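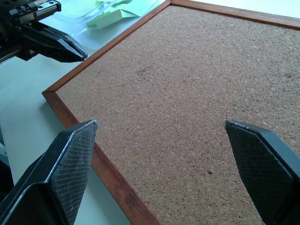 A framed cork board used for sticky notes needs a clean face before anything goes on it. Adhesive notes hold poorly on cork that carries dust or loose particles, and most boards shed a little of both when new. Check the surface under a strong side light. A faint dark smudge like the one on this board can stay, but a note should not be placed over it. The reddish-brown wooden frame has fine grain and a few darker, worn patches; wipe it along the grain with a barely damp cloth and keep the water off the cork.

Preparing the board

Lay the board flat on a table. Do not start with it on the wall. Brush the cork with a soft, dry brush from the center out to the frame, then press a strip of low-tack tape on one corner and lift it. If the tape picks up more than a few grains, brush again. Let the frame dry for 30 minutes.

Preparing the notes

Use one color of note per board. Number each note before it is placed, with a dark pen, one digit or two, large enough to read while standing. Keep the finished notes in an open container beside the board. Peel each note sideways from the pad; peeling upward curls the sheet and the lower edge will lift later.

Placing the notes

Start in the upper right area and work left. Keep each note fully on the cork, with no edge resting on the frame. Press along the adhesive strip for 11 seconds, then smooth downward once.

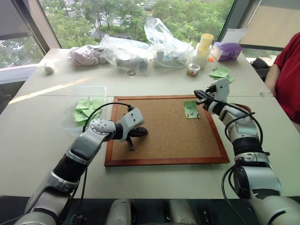

Board flat on the table, one green note at the upper right, container of notes to the left.

Finish a full row before starting the next. If a note has to be moved, replace it with a new one when the adhesive has picked up cork. For boards that will hang upright, add a pin through the top edge of every note.

Maintenance

Brush the exposed cork once a month. Replace notes that curl. The Pruvia and Imside boards take the same treatment; for the Flimness board, which has a sealed face, skip the tape test.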